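Botellas tumbadas: contra el uso horizontal del frigorífico pequeño

El frigorífico de poca altura se vende por litros y se usa por estantes. De esa discrepancia nacen casi todos los malos hábitos de almacenamiento que se observan en pisos compartidos, estudios y oficinas, y el más extendido es acostar las botellas. La tesis de este texto es simple: una botella de plástico ya abierta debe guardarse de pie y, si no cabe de pie, el problema está en la distribución de los estantes y debe corregirse ahí.

Conviene separar dos casos. El vino con corcho se guarda tumbado por motivos conocidos que no afectan a un refresco. Una botella de PET con tapón de rosca no obtiene ninguna ventaja de la posición horizontal. Cerrada de fábrica, la soporta sin dificultad. Abierta y vuelta a cerrar a mano, depende del par de apriete que le haya dado quien bebió el último, y ese valor es muy variable. En vertical, un tapón mal roscado deja escapar gas. En horizontal deja escapar líquido, que acaba bajo el cajón inferior, donde suele pasar semanas.

El segundo argumento es geométrico. Una botella acostada ocupa en planta varias veces lo que ocupa su base, y además rueda. Sobre vidrio liso, sin reborde lateral, se desplaza cada vez que alguien retira lo que tenía al lado. El usuario compensa calándola contra otro objeto, y ese objeto queda inmovilizado: para sacar uno hay que mover dos. He medido en mi propio aparato, un Jurnness con 2 estantes y un cajón, la diferencia entre ambas disposiciones. Con todo en vertical y el estante superior subido una posición entraban 11 envases accesibles sin mover ninguno. Con la distribución de fábrica y la mitad tumbados entraban 13, pero para llegar a varios de ellos había que desalojar los de delante. Gané dos envases y perdí el orden entero. El cambio no compensa.
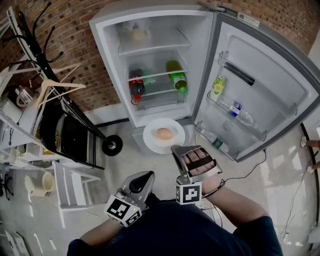

La puerta merece un párrafo aparte. Sus compartimentos están pensados para recipientes verticales: una barandilla baja, un fondo estrecho y un apoyo trasero. Si se coloca una botella en diagonal o acostada, el centro de gravedad queda por encima o por fuera de la barandilla y cada apertura la somete a una aceleración lateral. Una botella de 600 mililitros llena basta para forzar con el tiempo las pestañas de un compartimento barato. El repuesto existe para algunas marcas; para la mía, Imunow lo sirve en color blanco y con un plazo de entrega que invita a cuidar el original.

Se me objetará que los compartimentos de puerta rara vez tienen la altura libre necesaria. Es cierto en muchos modelos, y ahí la crítica debe dirigirse al fabricante. El Brophy de bajo encimera, que usé durante dos años, traía tres baldas de puerta fijas, ninguna apta para una botella mediana en pie. El comprador quedaba obligado a reservar esa zona para tarros y salsas. No es un mal uso de la puerta — probablemente sea el mejor —, pero el folleto la mostraba llena de bebidas.

También está la cuestión de los huevos. En un frigorífico con botellas sueltas no tienen sitio seguro: el estante queda expuesto a lo que ruede y la puerta, a los golpes. Mi recomendación es llevarlos al cajón inferior, en su propio cartón, y renunciar a la huevera de plástico. Si al reordenar hay que sacarlos, un plato llano cumple mejor que la encimera desnuda, porque el borde los retiene. Y si el plato va al suelo, que sea lejos del barrido de la puerta.

Queda el método. Se vacía el aparato, se mide la botella más alta de uso habitual y se fija el estante principal un dedo por encima de esa medida. Lo que sobra se asigna a envases bajos. Las botellas van en fila de delante hacia atrás, una clase por fila. Hay organizadores de rejilla, como el Zutovel, que convierten la posición horizontal en algo estable; los considero aceptables solo para botellas sin abrir y solo si sobra fondo. En un aparato pequeño consumen una altura que no se recupera.

Reviso esa distribución dos veces al año, en mayo y en noviembre, cuando cambia lo que se bebe en casa. Lleva menos tiempo que limpiar un derrame de refresco bajo el cajón.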